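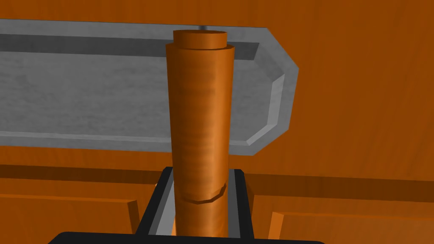
An orange cylinder with a narrower top section, held upright in a gripper. Computer rendering.

News | Campaigns | Regions | Events | Archive | Contact

Residents Maintain Occupation of Proposed Quarry Road at Gethin

Opponents of a planned haul road through the Gethin woodland have entered the 18th week of their occupation, following a decision by the regional planning authority to postpone its ruling on the route until December.

The road would link the limestone quarry above the village of Gethin with the freight yard at Jurnberg, crossing common grazing land and a strip of mature beech forest. Fasmont, the company that operates the quarry, states that the existing road through the village can no longer carry its trucks safely. Residents accept that the village road is unsuitable, but argue that the new route would open the upper valley to an expansion of quarrying that has never been put to public consultation.

The occupation began in the spring, when survey crews marked trees along the first section of the route. A group of residents from Gethin and the neighboring village of Tumen set up tents in a clearing beside the old drovers' path. The camp now has a kitchen, a meeting shelter and nine raised platforms in the trees. According to the camp's own register, 47 people were staying overnight at the beginning of this week. Numbers rise on weekends, when supporters travel from Jurnberg by the local train.

Manikandan Raju, who speaks for the Gethin Commons Association, welcomed the postponement but said that it did not alter the position of the camp.

"The authority has given itself more time, and we hope that it will use that time to read the objections," Mr. Raju said. "Until the permit is refused, or until the application is withdrawn, the people who are in the forest will remain in the forest."

The Association submitted 52 written objections during the comment period. Most concern the water supply. Three springs rise below the proposed route, and two of them feed the public fountain and the farms at the lower end of Tumen. The Association maintains that the hydrological study attached to the application was carried out in a single dry season and does not show how runoff from a paved road would behave in the winter months. It has asked for a second study, to be paid for by the applicant and conducted by a laboratory chosen by the two village councils.

Fasmont has declined that request. In a written statement the company said that the study met every requirement of the permit process and that further delay would prolong the disturbance to households along the village road. The statement added that the company "respects the right to peaceful protest" and had instructed its contractors to stay out of the clearing while the matter is under review. Campaigners confirmed that no survey crew has entered the woodland since midsummer.

Relations between the camp and the two village councils have been less settled. The council in Tumen passed a motion in support of the occupation in its second month and has allowed the camp to draw water from the municipal tap at the cemetery. The council in Gethin is divided. Several of its members have relatives employed at the quarry, and a motion similar to the one adopted in Tumen failed there by one vote. The Gethin council has since taken the view that the grazing land is held in common and that any transfer of it would require a vote of all registered commoners. Fasmont's lawyers dispute this reading of the land register.

The question of the commons may prove more important than the forest itself. Kumaresan Naidu, a researcher in rural land law who has followed the case on behalf of the Association, notes that the grazing rights at Gethin were confirmed in writing when the railroad was built through the lower valley. The document sets out which parcels were sold for the line and states that the remainder may not be divided.

"The company treats the commons as an empty space between two pieces of property," Mr. Naidu said. "The register treats it as a single holding with a great many holders. If that is correct, the planning authority cannot grant a permit on the strength of an agreement with the council alone."

Mr. Naidu's opinion was filed with the authority shortly before the postponement was announced. The authority has not said whether the filing influenced its decision. Its notice refers only to "outstanding matters of title and drainage."

Daily life at the camp is organized through a morning meeting open to anyone present. Decisions on cooking, night watch and contact with the press are taken there, while questions affecting the legal case are referred to the Association, which meets in the former schoolhouse in Tumen. This division of duties was agreed after a disagreement in early summer, when a banner was hung from the quarry conveyor without the knowledge of the Association. The two bodies have since published a joint statement on methods. It rules out any entry to the working area of the quarry and asks visitors not to approach employees at the gate.

Preparations for colder weather are under way. The camp has asked for wool blankets, stove pipe and sound lumber, which may be left at the schoolhouse on weekday evenings. Visitors who plan to stay overnight are asked to register in advance and to bring their own bedding. Dogs must be kept on a leash on the grazing land, where sheep will remain until the first snow.

A public walk along the full length of the proposed route will take place on Sat 14 September, starting from the station forecourt in Jurnberg and ending at the clearing. The path is steep in its final section – sturdy shoes are advised. Mr. Naidu will speak on the history of the commons at the end of the walk, and a shared meal will follow.

Comments (3)

hillside_tumen
The article should mention that the fountain already ran cloudy twice last winter. My parents boiled their water for a week.

R. from the lower road
I live on the village road and the trucks start before six. I am against the new route, but I would like to hear what the camp proposes for those of us who live with this every day.

Ostler
Is there a return train after the meal? The last one used to be quite early on Saturdays.

Contact the editors | Reprint with credit | Copyright held by the contributors | Back to top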